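Trurine Kitchen Teleop – data card

Version 2, released May 10, 2020

Summary
Trurine Kitchen Teleop is a set of 939 remote-control demonstrations of household counter tasks. An operator drives the arm with a hand controller while watching the overhead view. All episodes were recorded at the Surkdale site.

Contents
Each episode is one folder containing:
video.mp4 – overhead color video
joints.csv – joint positions and commanded positions
events.csv – operator key presses, including start, stop and abort
task.txt – the instruction as given to the operator

There are 27 task instructions. 26 of them appear in both splits; the remaining one, "close the drawer", is test only.

Collection
Operators completed a practice block before their first recorded episode. Counter items were left as found between episodes unless the instruction called for a reset. Aborted episodes are kept and marked in events.csv.

Known issues
Joint logs from the Buschmann controller start one sample late. Use the loader's shift option, or drop the first video frame.
Cables can cover part of the work area in the overhead view. No masks are supplied.
Task text was typed by hand and has not been spell-checked.

License and contact
Research use only. Report faulty episodes to the Flornmont data desk with the folder name and the time in seconds. The next release is planned for August.

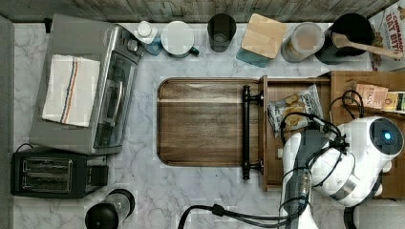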